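Tirari Demonstration Library
Frequently Asked Questions for Contributors and Partner Groups

The following answers apply to all persons who record, review or request demonstrations for the Tirari library. They replace the guidance sheet issued in June. Terms of access are set out separately in the partner agreement.

General

What is the Tirari library?

Tirari is a collection of recorded manipulation episodes used to train and test policies for a single ceiling-mounted arm working over a shared tabletop. All episodes in the current release are recorded in simulation. The library is maintained by the Skornon Institute and is supplied to partner groups, including Warrier and Drivmont, under a common agreement.

Who is responsible for the collection?

Eluned Eynon is responsible for the collection as a whole. Scene design and object placement are the responsibility of Hanyu Zhong. Questions about operator training should be sent to Gwilym Nicholas, and questions about file delivery to Lộc Phí.

What counts as one episode?

An episode begins when the operator accepts the instruction and ends when the operator marks the task complete or abandons it. It contains the joint positions, the gripper command, the rendered views and the written instruction. Resetting the scene is not part of the episode and is not stored.

Does Tirari contain recordings from a physical arm?

The current release does not. A physical collection is under review, and partner groups will be notified in writing if it is approved. Policies trained on Tirari alone should not be run on hardware without a separate safety assessment by the group concerned.

Recording Demonstrations

How are demonstrations recorded?

Operators control the simulated arm from a desk station using a handheld controller. A session is limited to 15 episodes, after which the operator must take a break before starting another. Each operator completes a supervised practice session first, and practice episodes are discarded.

Which objects are used?

The kitchen set is made up of common household items: mugs, a plate, a bowl, a banana, packaged food and similar goods, together with two open crates that serve as containers. Contributors may not import objects of their own. A request for a new object should state its dimensions, its mass and the tasks for which it is needed.

What does the kitchen scene look like?

The views below are taken from the kitchen scene. Object positions and the color of the ceiling mount are among the properties that may differ from one view to another.
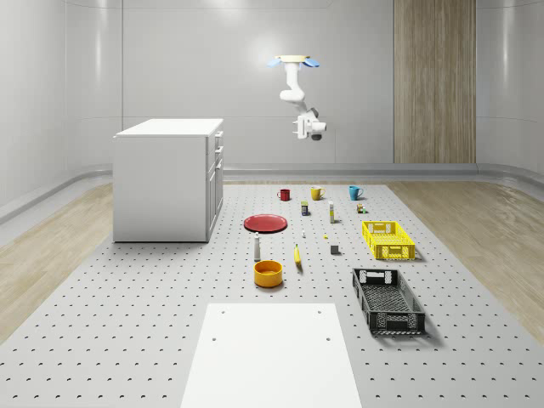
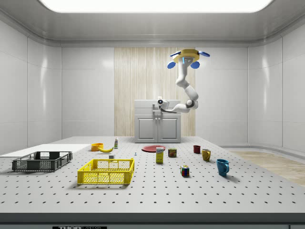
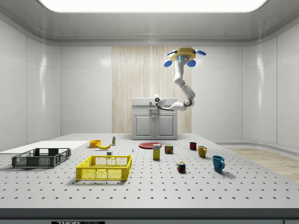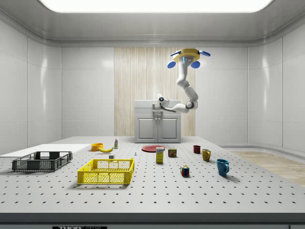
Scene Variation and Instructions

Why does the arrangement of objects change?

A policy trained on one fixed arrangement tends to learn the arrangement itself. It may reach for the place where a mug usually stands, even when the mug has been moved. Varied placement gives the learning system reason to use what it sees. The same reasoning applies to changes in surface color and lighting.

May an operator rearrange the scene before starting?

No. The starting arrangement is set by the scene generator and must be accepted as given. If an object has fallen through the table, overlaps another object or cannot be reached, the operator should select "Reject scene" and enter a short reason. Rejected scenes do not count toward the session limit.

How should instructions be written?

Instructions should be short and should name objects as an ordinary person would. "Put the banana in the yellow crate" is acceptable. "Move item to target" is not. Where the scene contains several objects of one kind, the instruction must make clear which is meant, as in "Pick up the blue mug." Left and right are always given from the front edge of the table.

Each task is stored with 3 alternative wordings. These are written by a person other than the operator and must ask for exactly the same result.

Are empty-gripper movements useful?

Yes. The approach to an object makes up a large part of many tasks, and the learning system needs examples of it. Operators should move at a steady pace and should not wait for long periods above the work surface. An idle period at the start of an episode is trimmed automatically, but one in the middle is kept.

Quality and Review

What happens to a failed attempt?

It is kept and labeled as a failure. Operators must not delete an episode because an object was dropped or the wrong item was picked up. If the operator recovers and completes the task, the episode is labeled "completed with recovery." Such episodes are supplied as a separate group so that partners may decide whether to include them.

Who decides whether an episode is accepted?

Every episode is checked by a reviewer who did not record it. The reviewer compares the final state with the instruction and confirms that all views are present and aligned in time. Where the reviewer and the operator disagree on the outcome label, the episode is referred to Eifion Pritchard, whose decision is final.

How many accepted episodes does a task need before release?

A task is released when 100 episodes have been accepted and no fewer than 4 operators have contributed to it. The second condition is applied strictly. Operators have individual habits in the way they approach a handle or set down a plate, and a policy trained on one person's work will copy those habits.

Can an accepted episode be withdrawn later?

Yes. If an error is found after release, the episode is marked as withdrawn in the next index file. Its number is not used again. Partner groups are expected to check the index before each new training run.

Access and Contact

May partner groups publish results based on Tirari?

They may, provided that the release number is stated and that any episodes left out of training are listed. Test scenes are held back by the Institute and are not to be used for training in any form. Results on test scenes are obtained by submitting a policy for evaluation.

Is operator information included in the files?

Each operator appears under a code. Names, working hours and session notes are not supplied to partner groups. An operator may ask at any time to see the episodes recorded under his or her code.

How can a group request a new task?

Requests are made on the task proposal form, available from Lộc Phí. The form asks for the instruction, the objects involved, the condition that counts as success and one condition that might be mistaken for success. Proposals without the last of these are returned to the sender.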